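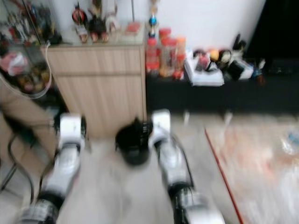
# Kutgate household objects, living room set

Revision notes and field definitions for the Kutgate living room set. Maintained by Gráinne Egan. Last edited 8 May 2025.

The set records household objects in a lived-in room: what stands on the furniture, what ends up on the floor, and what is left on a table when packaging is opened. It holds 1017 annotated stills in 122 groups. A group is one room on one occasion.

## Contents

```
kutgate-living/
 stills/
 labels/objects.csv
 labels/surfaces.csv
 notes/
 CHANGES.md
```

`objects.csv` has one row per object per still. `surfaces.csv` has one row per surface and is joined on `surface_id`.

## Fields

| Field | Type | Notes |
|---|---|---|
| `object_id` | string | Unique within a group |
| `class` | string | See Classes |
| `surface_id` | string | Floor is always `S0` |
| `state` | string | `whole`, `folded`, `crumpled`, `unknown` |
| `text_seen` | string | Empty if not legible |
| `partial` | bool | True if any of the object is hidden |

## Classes

There are 6 top-level classes: furniture, vessel, packaging, ornament, appliance, textile. Cables go under appliance, whether or not the other end is visible.

Ornament covers figurines, plush toys, trophies and anything else on display. A row of figurines on a cabinet is labelled one figure at a time. Figures inside a glass case are labelled as a single cluster, with `state` set to `unknown`. The first version split them and agreement between annotators was poor (see `notes/cases.txt`, Muireann Sheehan).

Vessel covers cups, bottles and jars. A cup on the floor is still a vessel and takes `S0`. Where a container could be a bottle or something else, use `vessel/other`. Do not infer contents from colour.

## Packaging

Packaging accounts for most of the corrections since January. Cardboard, trays and plastic wrap from the same product are separate objects with separate rows. Do not merge them, even when they touch.
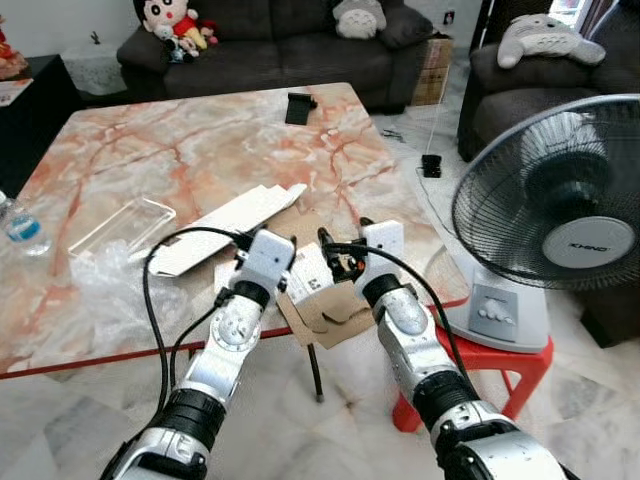 *Marble-topped table with cardboard, a clear tray and plastic wrap. Fan and sofa behind.*

Labels for the group above:

- Brown cardboard with flaps: `packaging/card`, `folded`
- Long white cardboard strip: `packaging/card`, `folded`
- Clear rectangular tray: `packaging/tray`, `whole`
- Translucent wrap: `packaging/film`, `crumpled`
- Water bottle at far left: `vessel/bottle`, `partial` true
- Small black object at the back: `unknown`
- Pedestal fan: `appliance/fan`, `text_seen` = KHIND

The stool under the fan is furniture and gets its own `surface_id`. The plush doll and the smaller toys beside it are ornament, on the sofa arm.

## Known problems

- Veined and patterned table tops lower the accuracy of film outlines. Aurelia Bachmann is redrawing the worst of these by hand.
- Stacked paper and books are not told apart reliably. Both are currently `other/paper`.
- Rugs with a border are sometimes outlined at the border line and not at the true edge.
- `text_seen` was filled in capitals before version 2 and as printed afterwards.

## Loading

Files are UTF-8 with Unix line endings. Limit reads to 2000 rows at a time if using the older Juston loader, which drops the last row of larger blocks without a warning.

## Contact

Label queries to Gráinne Egan. Loader faults to Kieran Corrigan.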